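Speaker Notes
The Unplanned Restart at Station 3: Findings and Corrective Actions
Delivered by Lleucu Beddoe, Equipment Safety, Bornis
Allow 25 minutes, with questions held to the end

Slide 1. Title

Welcome the audience and introduce yourself by name and department. State that the talk concerns one event at the Bornis handling laboratory in March, in which a pair of robot arms resumed motion while an operator had one hand inside the enclosure. The operator was not touched. No equipment was damaged.

Mention that the full report was written jointly with Catrin Morgan, who maintains the control software and will take the technical questions. Copies of the report are available from either author on request.

Ask that the operator not be discussed by name. The operator has read these notes and agreed to their content.

Slide 2. Background to the work

The laboratory runs two-arm handling trials with thin plastic bags. The arms work as a pair: one holds, the other opens, lifts or places. The control program is called Droter. The log viewer used by operators is called Flunda. Audience members from other sites may know an earlier version of Flunda under the same name; the screens differ, and the restart prompt described later does not exist in the earlier version.

Before the event, Station 3 had completed 947 trials with bags under the current settings. Of these, 12 had ended in a protective stop. All 12 stops were cleared by an operator and recorded. None was reported as a safety concern, and under the rules in force none needed to be.

Pause here. Several people in the audience will be responsible for similar records. Suggest that they look at how stops are classified at their own sites.

Slide 3. Why bags are difficult

A rigid object gives the arms something to push against. Thin film does not. When a gripper closes on a single layer, the force reading is close to the reading for a gripper closed on nothing. Droter therefore decides whether a bag is held by combining the force reading with the width of the gripper opening and the view from the cameras.

That third source is weaker than was assumed when the procedure was written. Film moves with the air as well as with the arms, and it changes shape between one camera reading and the next.

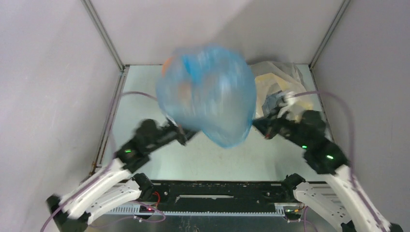

Droter treats a bag as under control when both grippers are reported closed and the film between them is following the planned path. In the trials leading up to the event, this test passed on many occasions when it should have failed. The reason is visible in ordinary operation. With the blue bag puffed out between the grippers, its film blurred by the motion, a shape on the far side shows through only faintly, and neither a camera nor a person can be certain which gripper has hold of what. Draw attention also to the green lights on the wrists. Operators had come to read these lights as a sign of the state of the arm. Their meaning is narrower, and the next slides return to it.

If asked about camera placement at this point, note that a second view was tried and did not remove the problem. Offer to return to it during questions.

Slide 4. Sequence of events

Read this section slowly. Use the times as offsets only; clock times are in the report.

The trial began normally. The arms lifted a bag and spread it. During the spread, Droter lost agreement between its three sources: force and width indicated a held bag, and the camera did not. It issued a protective stop. The arms held position with the bag between them.

The operator acknowledged the stop in Flunda, opened the front access panel and reached in to pull the bag clear. This was the usual practice. It was also permitted by the procedure, which stated that an operator may enter the enclosure "once the arms are at rest."

While the operator's hand was inside, the bag settled. The camera reading came back into agreement with the other two sources. Droter judged that the cause of the stop had gone away, and the trial resumed.

The right arm moved first. It traveled a short distance at reduced speed. The operator withdrew the hand and pressed the emergency stop. Both arms stopped at once, as designed.

Pause. Do not add to the account. Earlier versions of this talk included an estimate of the distance between hand and gripper, and that estimate could not be supported from the logs.

Slide 5. What the investigation examined

The investigation considered three questions.

First, why was automatic resumption possible at all? The setting had been introduced for unattended overnight trials, where a brief disagreement between sources would otherwise end the run. It was meant to apply only with the access panel closed. During an update to Droter, the panel check was moved to a separate module. That module reported the panel state once, at the start of each trial, and not again. A panel opened in the middle of a trial was still recorded as closed.

Second, why was this not found in testing? The acceptance test opened the panel before starting a trial and confirmed that the arms would not move. They did not. No test opened the panel during a stop. Catrin Morgan has since reproduced the fault with no person near the enclosure, and it occurs every time the sources come back into agreement.

Third, why did the operator believe that entry was safe? The procedure allowed it, the arms were at rest, and the lights on the wrists were green. On this equipment a green wrist light shows that the module has power and is communicating. It carries no information about whether motion is permitted. The training sheet did not say so.

Emphasize that the operator followed the written procedure. The report makes no finding against any individual.

Slide 6. The earlier stops

After the event, the 12 earlier protective stops were reviewed from the logs. In two of them the panel had been opened while automatic resumption was available. In both cases the sources did not come back into agreement and the arms stayed where they were.

Those two stops should have been the warning. They were recorded under "material handling," a category reviewed for trial quality and not for safety. Safety staff had no routine sight of it.

The review also found that operators had developed their own habits for clearing a bag. Some asked Droter to open both grippers first. Others pulled the film free while the grippers were closed, in order to avoid losing the position of the container.

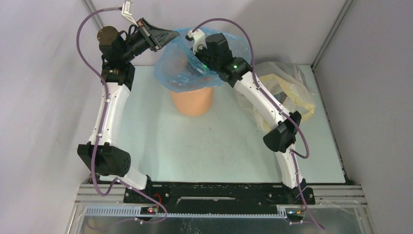 The second habit carries more risk, and it was the more common of the two. Pulling on film that is still held changes the force reading at the gripper, and the change may be enough to alter what Droter believes about the grasp. In other words, the act of clearing the bag can itself satisfy the condition for resuming. This was demonstrated on the bench using a long hook and a remote stop, with automatic resumption enabled and the panel interlock bypassed under permit.

Slide 7. Immediate actions

Automatic resumption was disabled at all stations on the day of the event. Unattended trials were suspended and remain suspended.

The procedure no longer uses the words "at rest." Entry to the enclosure now requires that drive power be removed, confirmed at the control box, and locked off by the person entering. A stop displayed in Flunda is not sufficient.

Training sheets were corrected to describe the wrist lights accurately. Every operator has signed the new sheet.

Slide 8. Longer-term actions

The access panel is being fitted with a hardwired interlock supplied through Nicholas, the laboratory's controls contractor. Opening the panel will remove drive power directly, with no software in between. The interlock is installed at Station 3 and is on order for the remaining stations.

Droter has been changed so that any protective stop during a bag trial ends that trial. A new trial must be started by a person at the control box with the panel closed. Over 500 trials have been run under this arrangement. Productivity is lower, and management has accepted the reduction.

All stops, whatever their category, are now sent to Equipment Safety. A trained reviewer reads each one together with the panel record.

One item is still open. The grasp check for thin film has not been improved in any meaningful way, and false readings continue at the same rate. Their consequence is now a lost trial. State this plainly, as audiences have sometimes left with the impression that the sensing problem was solved.

Slide 9. Points for other sites

Invite the audience to check the following on their own equipment.

Whether any stop can clear itself, and under what conditions.
Whether guard and panel states are read continuously or only at the start of a cycle.
What each indicator light means according to the manufacturer, compared with what operators say it means.
Whether stops recorded as quality matters are ever seen by safety staff.

Slide 10. Questions

Likely question: would the reduced speed have prevented injury? Answer that reduced speed lowers the severity of contact but was never assessed as a safeguard for a hand inside the enclosure, and Bornis does not rely on it for that purpose.

Likely question: can the Droter change be shared? Refer to Catrin Morgan. The change can be shared with sites running the current version. Sites on older versions should disable automatic resumption in the settings file and contact her before doing anything further.

Leave the contact slide on screen until the room has cleared.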